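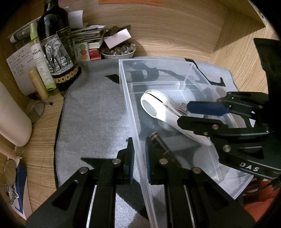 ## About Vastimbridge

We write software for robot arms and grippers. Perception, planning, control, plus the tooling that holds it all up when somebody changes a cable at six in the evening. No hardware of our own. We tried that once, made a bracket, the bracket was bad, we buy brackets now.

Office is in Wosteden, second floor, above the tile showroom. Sixteen of us. Most write code, a few write code and also answer the phone. If you call and it rings for a long time, call again.

## What we do all day

Small objects, close to other objects. Pretty much the whole company in one line. Picking a thing out of a box is easy in a slide deck. Then the box has a divider down the middle and clear walls, and whatever is printed on the mat shows up through the plastic, and the thing inside is white with two metal prongs sticking out of one end. Where does the box stop? Which edge is the box and which is the lettering underneath? A person doesn't think about it. Our segmentation code thinks about it a lot and used to get it wrong.

So we do clear boxes. We do dividers. We do small appliances with plugs on them, bottles, tubes, eyeglasses, anything people leave on a desk. Two grippers working in one small space, which is its own kind of headache. A finger on each side of a thin wall is fine if your wall estimate is good. If it's off you are pushing the box across the table and wondering why the force numbers look funny.

Messy backgrounds stay in. We had a long argument about this early on and the mess won. A model that only ever saw a bare table will fall over the first time there's a stack of newspapers behind the job, and our customers have newspapers.

## The software

Three pieces. They work together but you can take one and leave the others, plenty of people do.

Palutlow is the planner. It takes a goal and a rough idea of whats around and gives back motion for one arm or two. It replans while moving. Early versions stopped dead every time the camera changed its mind, and watching that was painful — a little forward, stop, a little forward, stop. Now it keeps the old plan until the new one is clearly better. Written mostly in C++, with Python on top for people who want to get home on time.

Honkanen is perception. Wrist cameras mainly, wide lenses, the kind where the desk bends at the edges. We don't flatten the picture before working on it. Flattening throws away the corners, and the corners are where the other arm comes in from. It gives you masks, poses, and a confidence that we have worked hard to make mean something. If it says it isn't sure, believe it. Transparent stuff has its own path through the code because nothing else worked.

Then there's the bench tools, which never got a name. Recorder, time sync, replay, labeling page, a thing that checks your calibration and complains. It's the least glamorous part and the part customers write to us about. Two streams that disagree about what time it is will ruin a week of work and you won't notice untill training is done. The checker catches it before you've saved anything.

## How we got here

Started as two people and a borrowed desk, doing contract work for a packing line outside town. The line wanted someone to make an arm stop dropping things. We did that. Took longer than quoted. The arm itself was fine, the trouble was timestamps, and most of what we've built since goes back to that job in one way or another.

More contracts, then the same code copied into each one with small changes, then a bad May where we fixed one bug in four places and missed the fifth. After that we stopped doing pure contract work and turned the common parts into products. Palutlow first, Honkanen the following winter. Some of the old contract customers are still with us and still on versions we'd rather they weren't on.

We are not a big company and there's no plan to be. Growing from two to sixteen was plenty of meetings.

## How we work

Every change to the planner or the perception code runs on a real bench before it ships. Simulation first, sure, but simulation thinks plastic is polite. Bench runs start at 10 in the morning. If your branch isn't in by then it goes tomorrow, no exceptions, we've all begged and it doesn't work.

Desks get used as desks. There's a tape line around the arms and everything outside of it is somebody's lunch or somebody's mail.

Failed runs are kept. All of them, with logs, and they go in the same place as the good ones with the same labels. New hires spend their first days going through failures and writing down what they think went wrong. Slow start, people seem to like it though. Half our regression tests came out of those notes.

Release notes are written by whoever did the work, in plain language. If we broke something the notes say so on the first line. We have broken things. The gripper offset change a few versions back — sorry again to everyone who had to recalibrate.

## Who uses it

Small assembly shops. A few university labs. One repair depot that opens small chargers and appliances and puts them back in their boxes, and they've taught us more about cables than we wanted to know. People training manipulation policies who need clean recordings and don't want to write a recorder. We'll work with most arms that have a decent real-time interface. Ask first about older controllers, some are OK and some are really not.

Not for us: anything lifting heavy loads near people, anything with a weapon on it, anything that has to be certified by next month.

## Working here

We hire when there's a hole, not on a schedule. Right now we could use somebody for the motion side, comfortable with C++ and with being wrong about contact forces. A degree is nice, a bench full of things you've made move is nicer. Send a short note and something you wrote. Code is good, a bug report you're proud of is also good. We read them all, it can take a couple of weeks to hear back.

Interns most summers. Paid. You'll work on the real code and your name goes in the release notes.

## Visiting

Door is next to the tile showroom, not through it. Ring the bell marked Vastimbridge and wait, the stairs are long. Demos by arrangement, afternoons are better becuase of the bench runs. Bring your own awkward object if you have one. Clear, shiny, floppy, whatever your current setup hates. We'll put it on the mat and see how it goes, and you get the recording to take away either way.

Parking behind the building, the spots without numbers.

Comments

gearbox_lurker
Does Palutlow handle two arms from different makers yet? Last time I asked the answer was "soon".

vastimbridge_support
Yes as of the current version, as long as both controllers share a clock. The sync page in the docs has the list of pairs we've tested. Mail us if yours isn't there.

mill_lane_lab
We use only the recorder and the calibration checker. The checker was rude to us for a whole afternoon and it was right, one camera had been knocked. Would pay for a version that says please.

tinbench
Brought a crumpled blister pack to a demo in the spring. It did not go well for the robot but they were good about it and I got an email later with a fix to try. The fix helps with the flat side, still struggling with the curved one.

pkw_returns
The link to the older Honkanen docs is dead again. Some of us are still on the old one!!

vastimbridge_support
Fixed, thanks. Please upgrade when you can.

gearbox_lurker
Shared clock is fine, will try it. Ta.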